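Articles > Work and Home > Interviews

Print this page | E-mail this page

Learning to repair your own clothes, one pair of pants at a time

The woman who runs the evening mending class in Rurkholm asked that her name be left out. She said the class should be known for the sewing. She trained as a tailor in Pleltow, altered suits and wedding dresses for years, and began teaching in January, after the shop where she worked stopped taking repairs.

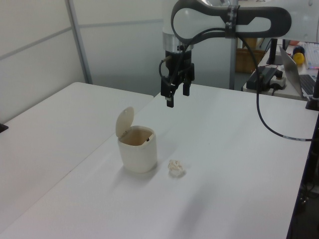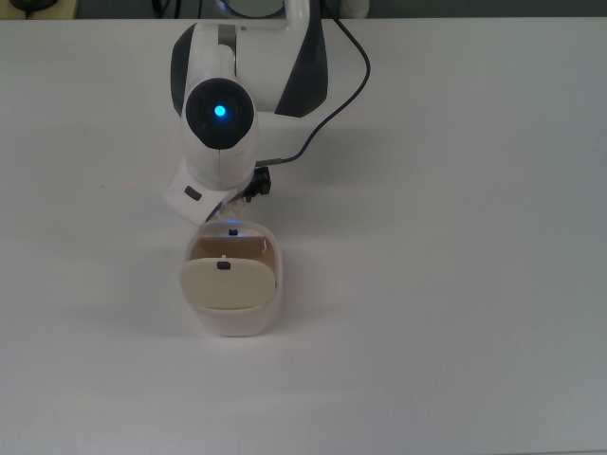
A white tabletop, seen in both pictures.

We met at 4 in the afternoon, before the class, and she talked while she wound bobbins.

"People were bringing in pants with a hole in the knee, and we were sending them away," she said. "The owner told us a repair didn't pay. He was right, it didn't. You can spend an hour on a knee and the pants cost less than the hour."

The class runs for 6 evenings. The first is spent on buttons and hems, and she will not be talked out of it, even by students who say they already know how. Most of them, in her experience, sew a button flat against the cloth, so that it pulls as soon as it is fastened through something thick.

"You need a shank," she said. "Put a matchstick under the button while you sew, then take it out and wind the thread around. My grandmother did it that way and so did the man who trained me."

The second and third evenings go to patches, the fourth to darning. Darning has the worst reputation and she understands why. Students pull the yarn too tight, the hole puckers, and the sock is worse than when they started. She makes them practice on a loose square of wool first. Some of them complain.

"They want to fix the sock they brought," she said. "I tell them the sock can wait a week."

The last 2 evenings are for whatever people bring. Zippers come up most, then linings. She has had a tent, a set of chair covers and a child's bear that had lost most of its stuffing. She does not take leather, which needs different needles and a stronger machine than any she has.

Asked about costs, she went and got her notebook. The first course cost her 694 to set up, and 151 of that went on thread alone.

"I bought good thread," she said. "I would do that again. Cheap thread sheds and it breaks, and a beginner thinks she has done something wrong."

The scissors were a mistake. She bought the same pair for everyone, and the left-handed students could not cut a straight line with them. She has since bought left-handed ones out of her own pocket.

The group that helped her get started is called Tiltel. It lends out tools and sewing machines in the Rurkholm area, and it let her have its machines on long loan. A second project, Belay, collects worn work clothes and passes on the ones that can be saved. Her better students now do some of that mending at home. She checks it before it goes back.

"Work clothes are good to learn on," she said. "The cloth is strong and the seams are simple. And if the patch shows, it doesn't matter on a pair of coveralls."

On visible mending, the kind done in bright thread so that the repair stands out, she was less warm than I expected. She teaches it when asked. Her own training was all in the other direction – a repair was good if the customer could not find it.

"I had a man hold a jacket up to the window for five minutes looking for the tear," she said. "I was very pleased that day. So it is hard for me to put red thread on a blue sleeve. But the young ones like it, and they wear the clothes afterward, so fine."

She gets a steady number of people who want to learn to make clothes from scratch. She sends them to a dressmaking course in Pleltow, though she thinks a few months of repairs would do them good first. Taking a garment apart shows how it went together. She learned to set a sleeve by unpicking old coats, a whole winter of them.

Her own mending gets left until last. The coat she had on had a loose cuff, held with a safety pin – it had been that way since October, she said. She planned to get to it when the course was over.

The next course begins in March. Students should bring a needle they like and one thing that needs fixing, washed.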